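Can a Machine Put Away the Snacks?

A chore is a job made of many small jobs. To clear a table, you look at each thing, decide where it goes, reach for it, take hold of it, carry it and let go. People do these steps without thinking about them. A machine has to be given a way to do every one.

Some machines are already good at one chore. A dishwasher washes dishes, but it can't load itself. A robot vacuum can cross a flat floor, but it can't pick up a sock. These machines work well when the job stays nearly the same each time. Clearing a table is different every day.

Bags are a hard case. A wooden block keeps its shape when it is squeezed. A snack bag bends, slides and folds. If the grip is too weak, the bag drops. If the grip is too strong, the food inside breaks. The shiny surface also changes how the bag looks as the light moves across it.
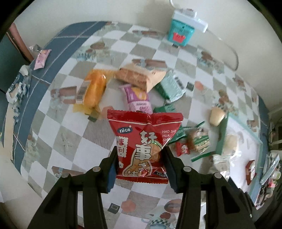 FLUMVILLE, March 30, 2021

A gripper with two jaws can hold a bag of peanuts from both sides. The soft blue pads press on the bag, and the bag stays up off the table. Holding one bag is a small part of the chore. The other snacks on the checkered cloth come in different shapes and wrappings, and some lie close together or partly under one another.

Akua Essien tests grippers at the Flatow workshop in Flumville. One of her tests used 300 tries at picking up soft packages. The gripper lifted the package and kept hold of it in 229 of them. A try could take up to 30 seconds. Most people need one or two.

Shops have the same problem. At the Stasunwood warehouse, a machine called Xavier moves closed boxes from a belt to a cart. The boxes have flat sides and come in three sizes. Workers still pack the loose bags by hand.

So can machines do chores yet? They can do parts of some chores, in places set up for them. A full table of mixed snacks is still a job for a person, and the same is true of folding a shirt or making a bed.

Words to know
Gripper: the part of a machine that takes hold of things.
Jaw: one side of a gripper.
Pad: a soft piece on the jaw that presses on the object.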